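First liveaboard — cabin or bunk?

Posted by Nesrin Karabulut
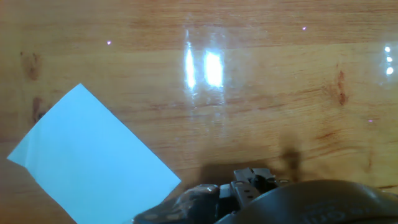 I've booked my first liveaboard dive trip out of Pluvska for January and I can't wait! Seven nights, 12 divers. Do I pay $215 extra for a cabin or take a bunk? My packing list is going on a sheet of pale blue paper like the one on the table there, and earplugs are already at the top.

Mattes Brinkmann
Bunk, every time! I did 32 dives off the Stallow boat and slept like a log. Ask for a lower one near the middle — far less rolling when the wind gets up. Spend the savings on nitrox if they offer it.

Uliana Moroz
cabin. snoring.

Els Verbruggen
Either's great, but check where wet gear goes. On my favourite trip we had hooks on deck and the bunks stayed lovely and dry. Bring a soft bag too, hard cases won't fit under anything.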